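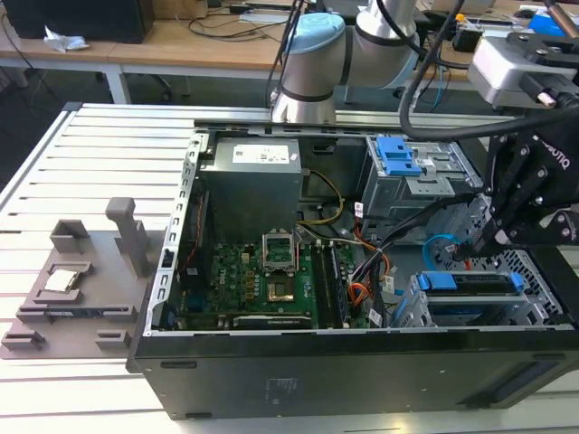
How to Strip an Old Office Desktop Without Regretting It

Sooner or later somebody gives you a dead desktop. Mine came from Eun-seong Min, who described it as "basically fine," a phrase I have learned to translate. Old office towers are good to practice on, though. They come apart with one screwdriver and a bit of patience, and if you ruin one, the world will cope.

You need a Phillips screwdriver (a 2 fits nearly everything), a few small cups for screws, masking tape, a pen, and a table you don't eat on.

Step 1. Power down, unplug everything, then hold the power button in for 11 seconds. Does it need to be 11? No, but I like to feel thorough.

Step 2. Lay the tower on its side and take the side panel off. Put the panel somewhere you won't step on it. I have stepped on it.

Step 3. Touch bare metal on the case before you touch anything else, and keep doing so. Carys Prydderch wears a wrist strap and gives me a look.

Step 4. Take your own photo of the cables now, while they still go somewhere. Tape a label on each one as you unplug it. SATA cables often have a little metal clip you press down. Pull on the plug, never on the cable, however smug the cable is being.

Step 5. Free the drives and any expansion cards. Cards are held by a screw or a bracket at the back of the case and usually a latch on the slot, which you will forget about until the card refuses to move.

Step 6. Memory next. Push the clips outward and lift the sticks by their edges.

Step 7. Unscrew the heatsink a little at a time, corner to opposite corner. Twist it gently before lifting, or the old paste may bring the processor along for the ride. Then raise the socket lever, open the metal frame, and lift the chip straight up. Once the socket is open, keep fingers, sleeves and crumbs out of it. Bent contacts are tiny and so are your chances of straightening them.

Step 8. The power supply comes out last, usually after four screws on the back panel. Do not open it. It can hold a charge after it's unplugged, and there is nothing in there you want.

Wipe out the dust, put the parts in anti-static bags, and write on the bags. My drawer has 13 mystery screws in it from the years before I owned a pen.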